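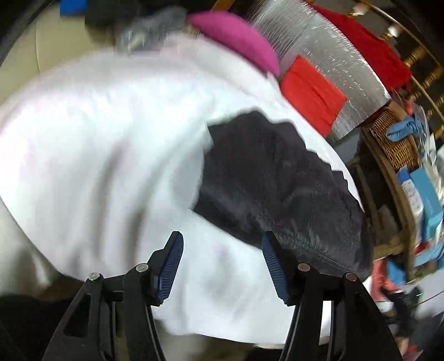

Jaws open, dark fleece on white fabric.

October 2022

Progress notes on the Hultcombe entry for Clakora, soft goods category. The previous post covered the gripper build, so I will skip most of the mechanics and write up the recording work and the file problems that came with it.

The task is simple to state. A garment starts in an arbitrary heap on a soft surface. The system has to pick it up by an edge, lay it out, and fold it once. Rigid objects were last year's category and our scripts for those assumed that an object has a pose. A fleece does not have a pose in any useful sense, so almost none of the planning code carried over. The one part that did was the logging module, and it needed repairs.

We record demonstrations by hand with the Wukov, our name for the two-finger gripper from the May build. The operator holds it, works the jaws, and the camera looks down past the fingers. The fixed arm in the club room is used only for replay. Keeping the two separate means that a member can practice and record without booking arm time, and arm time is the thing we are shortest of.

The pads matter more than I expected. Smooth pads slid on nylon at any closing force we were willing to use. The ribbed ones hold, but on a lofty fabric they also tend to take two layers when only one is wanted. Closing more slowly helps a little. Approaching with the fingers tilted, so that one pad goes under the edge before the other comes down, helps a lot more. Deok-su Moon worked that out on a bath towel and then spent an evening retraining the rest of us, me in particular, to stop coming in straight from above.

Totals so far: 133 recordings, of which 10 were thrown out. Most of the rejects were tracking failures. The position estimate comes from visual features in the camera view, and when a plain white sheet fills most of it there is very little to track. The estimate drifts, and on replay the arm reaches for a point well above the fabric. Having patterned or brightly colored things in the background improves this considerably.

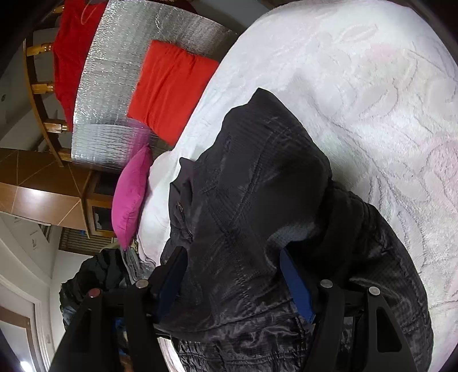 Quilted garments are the second problem. A filled jacket stores some of the shape you push into it and then gives it back when you let go, so the state at the end of a fold is different from the state a moment later. We now hold the jaws closed for 800 ms after the last motion and then open them in one step. The number came from trying several values and keeping the shortest one that did not disturb the fold. I have no better argument for it.

Zippers are still unresolved. If a pad closes across one, the grip is uneven and the fabric rotates as it lifts. The current rule for operators is to grasp to one side of it, and we are hoping the policy picks that up from the recordings without being told. There is no test for this yet.

Two changes to the file format, for those who pull from the shared folder:

Jaw width is now logged as the measured opening. It used to be the commanded opening, and the two disagree whenever there is thick material between the pads. Old files have been converted where the raw encoder values survived.

Each recording carries a fabric label with one of 3 values: thin, pile, quilted. Please do not add a fourth. If something has a quilted shell and a fleece lining, label it by the side the pads touch first.

The Suwannarat scripts (the replay code we inherited) read the new format after a small patch - it is on the branch named jaw-width. Run the converter before you run anything else, or it will fail at the first grasp with an error message that points at the wrong file.

Next up is replay on towels only, at half speed, with the emergency stop in somebody's hand. Jackets go on the arm after the towel runs are stable.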